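Arm goes into protective stop every time it reaches down into the PC case
Asked by Clifford Gagnon in Robots and Automation, Troubleshooting

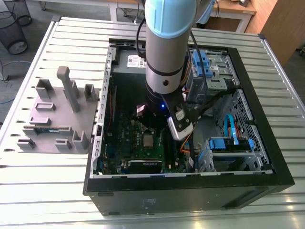
Arm down inside the open tower, memory fixture off to the left.

Hi everyone, and thanks in advance for reading, I know I tend to go on. We have a small cell at our shop in Billthorpe that swaps memory modules in old desktop towers. The arm takes a module from the gray printed plate next to the case and goes in over the slots. It ran fine all spring. In November we moved the cell to the other side of the room, and ever since then it throws a protective stop on the way down into the case. The log only says "unexpected force, joint 5" and then it sits there until somebody clears it.

What makes me crazy is that it doesn't do it every time. I ran 126 cycles to get a feel for it and it stopped on 31 of them, nearly always in the last little bit of the descent. If I run the same path with no computer on the table it never stops. I've checked the payload setting, re-taught the approach point twice, and swapped the finger for a spare. Last night it stopped so late that the fingertip was resting on the board, and that scared me a bit. My boss would like me to just raise the force limit and get on with it. Is that okay to do? The controller is a Zeltiner, the older one with the gray pendant.

3 answers

Jadwiga Kubiak
Oh, I feel for you, we went through nearly the same thing with ours! Please don't raise the limit yet. That stop is what keeps the finger from going through a motherboard (or through your hand, if you're the one leaning in to straighten a module).

I'd look at the cables before anything else. You've got a black one coming down each side of the link, and the one on the right curves out toward the drives. On ours the outside cable had been re-tied a little too short after a move, and when the wrist turned near the bottom it pulled tight. The controller can't tell a tight cable from a bump, it just feels force it didn't plan for. Some days the cable lay one way, some days the other, so it came and went exactly like yours.

Try it like this. Cut the speed down to 5 percent, keep your hand near the stop button, and step through the descent over an empty table while you watch the cable the whole way. Then put a scrap case in and do it again - you want one with the drive cage still in, as that is what a loop of cable will hang up on. If you see it go tight or touch metal, give it more slack above the wrist and tie it again with the arm at its lowest point. We had it tied with the arm parked at the top, so there was never enough cable left for the bottom. Took us a whole afternoon to see it.

And while you're there, do check that board before it goes back to anyone, if the fingertip was leaning on it.

Barnabás Veres
raise it to 200 and see if it goes away, worked for me

Comment from Jadwiga Kubiak: Barnabás, I know you mean well, but please not on a cell where people reach in to help it along.

Sławomir Lis
I agree with Jadwiga on the cable, and I would add one more thing, since you say you moved the cell. Did you check the base with a level afterward? If the mounting angle in the controller doesn't match the way the arm really stands, its idea of gravity is a little wrong, and it carries that error around as a force that isn't there. By itself that might not trip anything. Add a cable that tugs and you're over the limit. It's under Installation, Mounting on the older Zeltiner menus, if I remember right (mine is at work and I'm not).

Also, does the tower always land in the same spot on the slats? We put 4 stops on our table after one case slid sideways.

Comment from Clifford Gagnon: Thank you both so much. No stops on the table, we push it up to a pencil line. The level is coming out tomorrow morning and I'll go through the cables first thing. I've told the boss the limit stays put for now.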